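Speaker notes: newcomer settlement in Ostham
Session 2, 15 minutes plus questions

**Opening**

Thank the hosts. State that the figures come from the district register and cover the year to June.

- New registrations from abroad: 427
- Of these, 84 were children of school age
- The register misses people who stay with relatives and do not sign a lease. Say this early.

**Where people settle**

Most new households went to the streets near the rail yard, where rents are lower. Tindov took fewer families but more single workers, many on seasonal contracts. *Pause for the map.*

**Registration and waiting times**

A first appointment now takes over 7 weeks. During that period an applicant cannot enroll with a local doctor. The Güneş advice desk reports that this is the most common complaint it hears, ahead of housing.

Do not compare our waiting times with those of Trostico. Its office counts from the date of the interview, and ours counts from the date of the form.

**Language classes**

Evening places filled before the end of September. Morning places remain open, but most applicants work mornings.
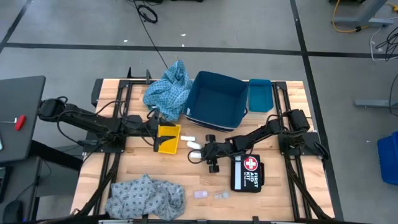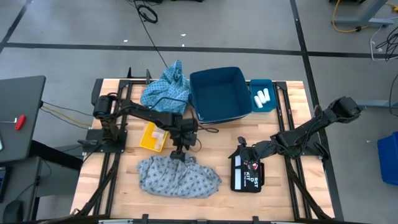
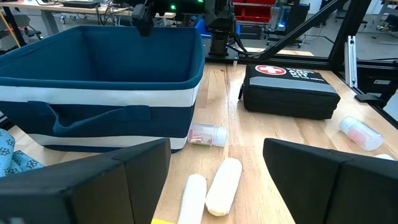

**Requests to the council**

1. Extend counter hours to 7 p.m. through the winter.
2. Issue a temporary letter that doctors will accept.
3. Move one morning class to the evening.

If asked about deportation cases, refer the question to the legal unit. Printed tables are at the door.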